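Folding at home: how Plisum gathers its examples

Defne Kırmızıgül runs data gathering for Plisum, a laundry-handling project based in Narkstead. Her team does no programming of movements. Its job is to supply recordings of people folding clothes with a hand-held gripper, from which a model is then trained.

The set stood at 391 usable episodes of trousers when we spoke in September. "An episode starts with the garment flat and ends with it folded and released," she says. "If the person stops halfway to answer the door, we drop it."

Each contributor is asked for 12 episodes per garment, with the starting position changed every time. Kırmızıgül regards this as the hardest instruction to enforce. "People tidy up. They lay the trousers square to the bed because it feels correct. Then the model only knows square."

Natalie Sugden, who checks the recordings, rejected 19 in the last batch. Most failed on grip: the fingers closed on one layer at the hem and left the other behind. "A missed grasp followed by a second try is fine," Sugden says. "I keep those. What I can't use is someone helping with the other hand."

Denim has its own problems. It is stiff at the seams and the cuff is several layers thick, so the fingers have to be opened wide and brought in low.

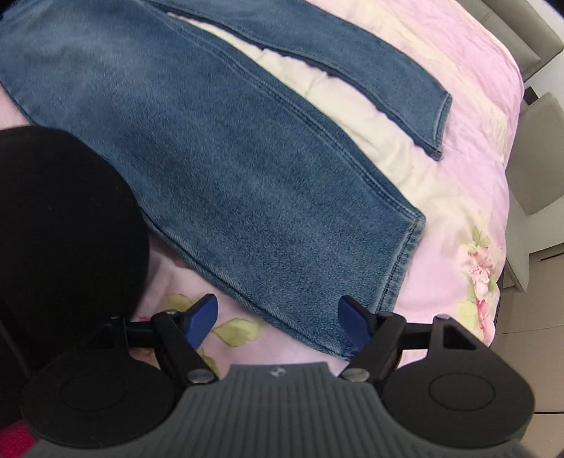 Bedding matters as well, according to Kırmızıgül. A soft surface gives way under the fingers, and creases in a cover can be mistaken for the edge of a garment. "We had 2 months of recordings on a plain table — very clean, and the model was lost on a bed. Now I ask for whatever people have at home, patterned covers included."

Shirts are next. Sugden is still writing the rules for sleeves.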